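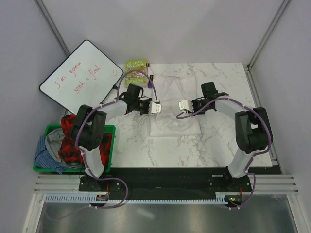 Pruvier is looking for operators to teach our two-arm robot stations how to fold and sort clothes. We collect examples by teleoperation: the operator moves two small leader arms by hand, the robot arms copy the motion, and every try is saved for the learning system. The main task of this season is cloth. One white cloth lies folded on the table between the grippers, the other garments wait in the green bin at the left, and the operator works through the list of episodes for the shift. Objects such as the book and the marker at the back of the table belong to the second task group, which you will learn after the first weeks.

The project is named Droslow. Until now we have 1633 accepted episodes, and we want to have many more before the end of April. For this we open four paid places, part-time, 26 hours per week, at our workshop in the Jumer building. Remote work is not possible for this position.

What you will do

Operate one station and record episodes following a written instruction.
Put the objects back to a start position between episodes, with changes in place and angle as the instruction asks.
Mark each episode as good, partial or failed. A failed episode is also useful for us, so please do not hide it.
Write a short note when something is wrong with a cable, a gripper or the recording.
Review the episodes of another operator for one hour per day.

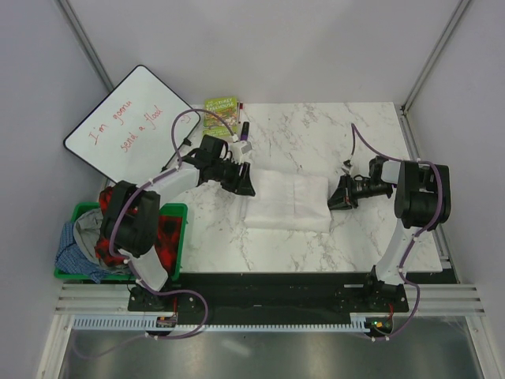

Cloth task at a Droslow station, both arms at the folded cloth.

Who we look for

You do not need to have a degree or any experience with robots. We teach the station in the first week, and this week is paid the same as the others. We look for a person with steady hands who can repeat a small task many times and still do it with attention. People who worked before in sewing, laundry, packing or laboratory work often learn it fast. You must be 18 years or older and able to read instructions in English. The work is done sitting or standing, as you prefer, and there is a break of ten minutes after every 50 minutes of recording.

What we offer

A contract of six months, with possibility to extend. The hourly pay is the same for all operators and will be told to you in the first call. You can choose the morning or the afternoon shift, but we ask you to keep the same one for a full month. Your voice and face are not recorded.

How to apply

Please send a short letter (half a page is enough) and your CV to Mwanaisha Nyanda, with the reference 783 in the subject. Tell us which shift you prefer and from when you are free. The last day to apply is 12/16/22. Selected persons will be invited to a trial of two hours at the station, which is paid also. Questions about the technical side can go to Tomás Corrigan, room 189, Jumer building.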